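October
Posted by Samah Abdelaziz

We use cookies to keep you signed in and to see which pages get read. Accept / Manage settings

Flularstead workroom -- progress report, second quarter of the grant

For Doaa at Cisel, cc Jalen. Sorry for the point form, writing this between deliveries.

Where we're at

Fit-out mostly done. White wall panels up on the back and side, seams closed apart from a bit of touch-up near the corner. Colour is the plain white we quoted, not the cream. Power and lighting signed off. Floor still needs its second coat at the door end, will do that over the long weekend when the room's shut.

Big table is in and in daily use. Went with the beige top, matte. Took nine weeks to arrive against the five we were promised by Strachan, so the bench sessions started late and the first block got squeezed. We've made up most of that.

Money

Spent 91 per cent of the furniture line. The $955 left over was meant for a second table. Would like to move it to wall storage instead, see the request below. Delivery on the big table came in as quoted, no extras.

What the table is like to work on

Good size, you can get at it from the near side without leaning. Top is taking marks though. Faint grey smudges, mostly toward the middle where everything gets set down, and some light scuffing. Matte finish is easier on the eyes under the lights than the old glossy one but it shows the wear sooner than I'd like.

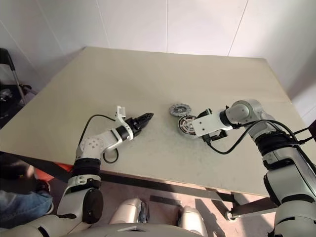 Bezawit Tekleab would sooner we left the marks alone until the end of the grant and did one proper clean and reseal then, as scrubbing a matte top every week will leave shiny patches and those look worse than the smudges. Fair point. She also asked whether a mat over the centre would do the job for a fraction of the price. I've got a sample mat coming from Dralerance, will try it for a fortnight and report back. If it slides around we go with the reseal.

Still to do

- second floor coat, door end
- touch up seams
- labels for the shelving once there is shelving
- written cleaning routine for whoever closes up -- at the moment it's just me and Meriem doing it from memory
- chase Strachan for the touch-up kit, it was supposed to come with the table and didnt

Problems

Storage. Things end up under the table or along the wall by the door and then have to be shifted before anyone can sweep. Costs us maybe twenty minutes every morning. Open shelves on the side wall would fix most of it. Jalen has the measurments.

Late delivery already mentioned. Have asked for something off the next invoice, no answer yet.

What we need from you

An OK by email to move the $955 from table two to shelving. Nothing else changes, end date is the same. If you need a quote on paper first let me know and Meriem Hamdy will send it over.

Next report will cover the mat trial, the floor and the shelving if that goes ahead.

Samah

Recent items
Flularstead: first quarter report
Notes on the wall panel order
Changing a budget line mid-grant
Workroom hours and key sign-out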